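Who Works for Whom? A Counter Arm in a Company Cafeteria
Student project report, Workplace and Technology Studies
Submitted in March

1. Why we picked this site

Our group wanted a workplace small enough to watch properly. Brolline runs the staff cafeteria on the ground floor of the Ogbonna building, and its morning counter now has a robot arm that handles rolls, fruit and small cold items. The system is sold under the name Fleler by a company called Starance. The sales sheet we were given says it "frees staff for hospitality." We took that sentence as the claim to test, and I should say now that I didn't believe it when we started and believe it only a little more after finishing.

We visited on 8 mornings, from opening until the rush died down. We stood at the end of the counter with a clipboard, talked to the people working there when they had time, and asked customers a few short questions while they waited.

2. The work before and after

Before the arm, the counter had a crew who did everything: set out food, filled bowls, took payment, wiped down, answered questions about what was in the soup. Now 2 people cover the same stretch. Management told us no one was laid off, and that the missing hours were "absorbed" when people left on their own. The crew agreed with the first half of that. They said the hours of the people who stayed also moved earlier, and that this was announced on a sheet by the time clock.

What the arm does is narrow. It works over one bowl at a time on the steel counter. Everything around that bowl is still somebody's job. Paper has to be put in, food has to be placed where the system expects it, and the cups and packets at the back have to be kept in their places. None of this is in the sales sheet, and none of it was in the old job description either. 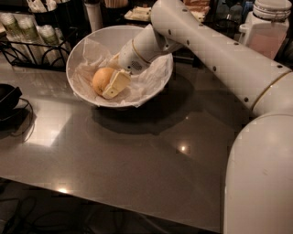

We asked the crew to keep a tally of each time they stepped in to help the system, by moving an item, restarting a task or finishing it by hand. Over our visits they logged 137 of these. We don't know if that is a lot, and we have no figures from other sites. The supervisor thought it was low. One of the counter workers laughed when she heard that and said she had stopped marking the small ones by the second morning.

The stepping in is also a different kind of tiring from the old work. Filling bowls by hand had a rhythm and you could talk while doing it. Watching for a stall means you half listen to the customer in front of you. Several people used the word "babysitting" without our bringing it up.

3. What customers said

We got short answers from 155 customers. Most were friendly toward the arm and plenty thought it was fun. When we asked if it changed how they felt about the service, the common answer was that they hadn't thought about it. A smaller group said they missed being asked how their morning was – and these were mostly the regulars, the people hospitality is supposed to be for.

I don't want to lean on this too hard. People in line want their breakfast, and a student with a clipboard gets whatever answer is fastest.

4. Training and blame

Training was one afternoon session plus a laminated card. The card covers starting, stopping and who to call. It doesn't say what happens when an order is wrong. In practice the person at the register apologizes and remakes it, and the remake goes down as a staff error because the form has no other box. We raised this with the manager, who agreed it was unfair and said the form belonged to head office. It had not changed by our last visit.

There were real gains, and the crew named them. Less reaching across the counter was the main one. A worker with a bad shoulder told us she would not want to go back, and we take that seriously. It is a better argument for the machine than anything in the brochure. 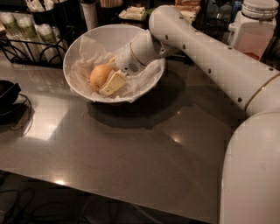
Does the arm free staff for hospitality?
Only for short stretches, from what we saw. The minutes it saved went mostly into preparing for it, watching it and covering the register with fewer people.

5. Limits and what we would do next

Our tally depended on busy people remembering to mark a sheet. We never saw the counter before the change, so the "before" part of this report is memory, some of it fond. We also had no access to pay records, and pay was the thing the crew most wanted to talk about.

A second project should start with the schedules, from before the install to the present, and get the error form changed first so that its numbers mean something.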